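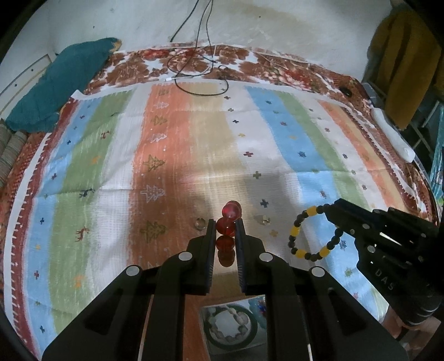

Holitus Bead Bracelets
Mar 2, 2018 – by Omolara Okoro

Holitus bracelets are strung by hand in our workroom in Tolville, one at a time, on elastic cord. They are light to wear, they go on over the hand without any clasp, and they can be worn alone or several together on the same arm. This page gives the colours we make at present, the sizes, how to order and how to look after the beads at home.

The colours

Red. Round beads in a clear red, all of one size. The beads are translucent, so the colour changes a lot with the light. Near a window they are bright crimson, and in a darker place they look more brown than red. Some customers have written to ask if they received two different reds. It is the same bead, from the same bag. If you want a red that stays the same everywhere, please ask us for the solid red, which we can string to order.

Black and yellow. Small round black beads in groups, and between the groups a yellow bead in the shape of a barrel. There are four yellow beads on the bracelet. In a larger size we make the black groups longer and keep the yellow at four, because with five the pattern looks too busy. This is our most ordered model for men and also for school colours.

Pale grey. A quiet one, whitish-grey, for people who do not like strong colours on the hand. It goes well with the dark green bangle (see below) and many customers take both.

Blue and teal with a little red. Here we mix by eye, so two bracelets are never fully equal. We cannot promise how many red beads you will get or where they will sit. If you need a matching pair, write this on your order and we will string them side by side.

The dark green bangle. This one is a closed ring, it does not stretch. Please measure your hand, not your wrist, before you choose it. Press the thumb against the palm and measure around the widest part. If you are between two sizes, take the larger. A bangle that is too tight will hurt when you take it off, and we cannot make it bigger.

Sizes

The beaded bracelets come in small, medium, large and child. Medium fits most adult women. To find your size, put a strip of paper around the wrist just behind the bone, mark it, and lay it flat on a ruler. Send us this number and we will add the room that is needed. Please do not add it yourself, or it will be counted twice and the bracelet will slide over your hand.

Large beads take more space on the inside than small ones. For this reason the red bracelet in medium can feel closer than the black and yellow in medium. If you like your bracelets loose, go one size up for the red.

Prices and item numbers

Any beaded bracelet in adult size, item 2428: 9 dollars
Set of seven adult bracelets, your choice of colours: 57 dollars
Set of twelve adult bracelets, your choice of colours: 98 dollars

Child sizes have the same price as adult ones. The work is the same and only a few beads are saved. The bangle is priced by size, so please write to us first. Postage is added when we know your address.

How to order

Write to the workroom with the colour, the size and how many you want. We answer every message, but on market days the answer comes in the evening. Plain colours are usually in the drawer and leave us quickly. Mixed colours and matching pairs take longer. You can also find us at the Garba market hall, at the second table after the side entrance, where you may try everything on.

Loose beads

We sell small bags of loose beads for repairs or for your own work. At the moment there are clear round beads and clear faceted ones. The faceted beads look very nice as a single bead in the middle of a plain row. The colours of loose beads change with each delivery, and the last one, in January, was mostly clear.

Care

Roll the bracelet over the hand, do not pull it from one side. Elastic gets tired when it is always stretched in the same place. Take it off before you swim, wash dishes or put cream on your hands. To clean the beads use a soft cloth, a little damp, and let them dry flat. Do not hang them on a hook for a long time – the cord grows longer and does not come back.

Keep the bangle apart from the beads in a bag or a drawer, or it may scratch them. A small dish or tray near the bed is enough for daily use.

Restringing

If the cord breaks, collect what beads you can find and send them to us in an envelope with padding. We restring any Holitus bracelet for the cost of postage, and we replace up to three missing beads in the same colour if we still have it. Bracelets from our old Davar series can also be restrung, but those beads are finished, so a missing one will be replaced by the nearest shade. Please put your name and wrist measure inside the envelope. We have two envelopes here now without any name, both posted from Garba, so if you are waiting for a bracelet please write to us.

Last updated: the child size has been added, and the set of twelve is available again.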